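Demonstrationen für ein lernendes System: Notizen aus der Erfassungsphase

Seit dem Frühjahr beschäftigt mich im Vorhaben Muvalen eine Aufgabe, die in Projektanträgen meist mit einer einzigen Zeile abgehandelt wird: die Beschaffung von Beispielen. Das Modell soll lernen, Gegenstände des täglichen Gebrauchs mit einem Tischroboter anzuheben, umzusetzen und abzustellen. Dafür benötigt es Aufzeichnungen gelungener Ausführungen, und diese Aufzeichnungen müssen von Menschen erzeugt werden.

Der Umfang wurde im Antrag auf 4000 Episoden festgelegt. Bis Ende Mai lagen 2000 vor. Eine Episode beginnt mit dem Arm in Ruhestellung und endet, sobald der Gegenstand abgestellt ist und der Greifer sich gelöst hat. Gesteuert wird von Hand über ein Führungsgerät, dessen Gelenkstellungen auf den Arm übertragen werden. Mitgeschrieben werden die Gelenkwinkel, die Greiferöffnung und die Kamerabilder, jeweils mit gemeinsamem Zeitstempel.

Die Verwaltung der Daten erfolgt in Vemlow. Jede Episode erhält dort eine Kennung, eine Angabe zum Gegenstand und einen Vermerk der steuernden Person. Ich habe mich anfangs gegen das Vermerkfeld ausgesprochen, weil es den Ablauf verlangsamt. Inzwischen halte ich es für das nützlichste Feld der gesamten Maske. Einträge wie »zweimal angesetzt« oder »Griff zu hoch« lassen sich aus den Gelenkdaten nur mühsam rekonstruieren.

Besondere Aufmerksamkeit verlangen Gegenstände mit Henkel. Ein Becher kann am Rand, am Körper oder am Henkel gefasst werden, und jede dieser Möglichkeiten führt zu einer anderen Bahn. Werden alle drei ohne Kennzeichnung vermischt, neigt das Modell nach unserer Erfahrung zu einem Mittelweg, der keinem der Beispiele entspricht und zwischen Henkel und Wandung endet. Wir führen die Griffarten deshalb als getrennte Gruppen. Auch die Ausrichtung des Henkels wird erfasst – dem Roboter zugewandt, abgewandt oder seitlich.
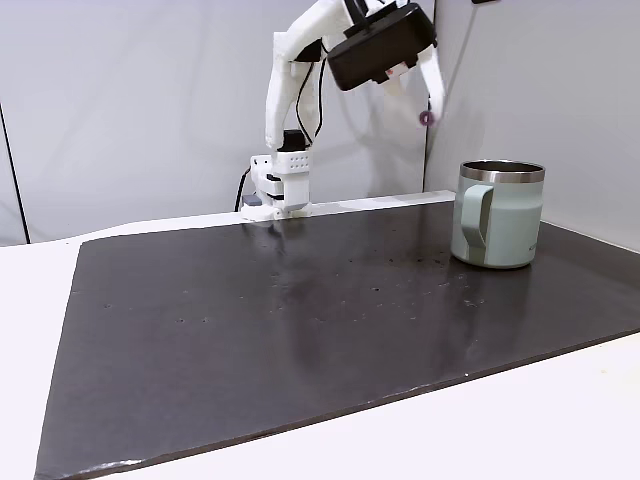

Foto: eigene Aufnahme. Weiterverwendung mit Quellenangabe gestattet.

Der mintgrüne Becher mit dem Edelstahlrand gehört zur Gruppe der zugewandten Henkel. Er hat sich als anspruchsvoller erwiesen als zunächst angenommen. Metallischer Rand und halbglänzende Unterlage erzeugen Reflexionen, die je nach Tageszeit wandern. Eine matte Unterlage wurde erwogen und verworfen, da das System später auch auf spiegelnden Flächen arbeiten soll. Die hellen Partikel auf der dunklen Platte bleiben aus demselben Grund Bestandteil der Daten.

Von den vorliegenden Episoden mussten 298 ausgesondert werden. Der größere Teil entfiel auf unvollständige Zeitstempel, ein kleinerer auf Ausführungen, bei denen der Becher vor dem Anheben verschoben wurde. Ob letztere tatsächlich zu verwerfen sind, ist unter den Beteiligten umstritten. Ich vertrete die Auffassung, dass ein korrigierter Fehlgriff für das Modell wertvoll sein kann, sofern die Korrektur vollständig aufgezeichnet ist. Die Firma Ajayi, die das Training übernimmt, bevorzugt einen bereinigten Bestand. Bis zu einer Einigung werden diese Episoden gesondert abgelegt und nicht gelöscht.

Zum zeitlichen Aufwand ist festzuhalten, dass eine Sitzung auf 28 Episoden begrenzt wurde. Darüber hinaus werden die Bewegungen merklich hastiger, und der Greifer schließt häufig schon, bevor er die vorgesehene Höhe erreicht hat. Die Begrenzung stammt aus dem Vorgängerprojekt Jiklow und wurde unverändert übernommen. Nach jeder Sitzung wird die Nullstellung der Gelenke geprüft und der Gegenstand gewechselt.

Für die nächste Phase sind Gefäße ohne Henkel sowie flache Schalen vorgesehen. Offen ist noch die Frage der Startpositionen: Derzeit wählt die steuernde Person den Abstellort frei, wodurch sich die rechte Hälfte der Platte deutlich stärker füllt als die linke. Ein Raster mit zufälliger Zuweisung ist in Vorbereitung – die entsprechende Anpassung in Vemlow steht noch aus.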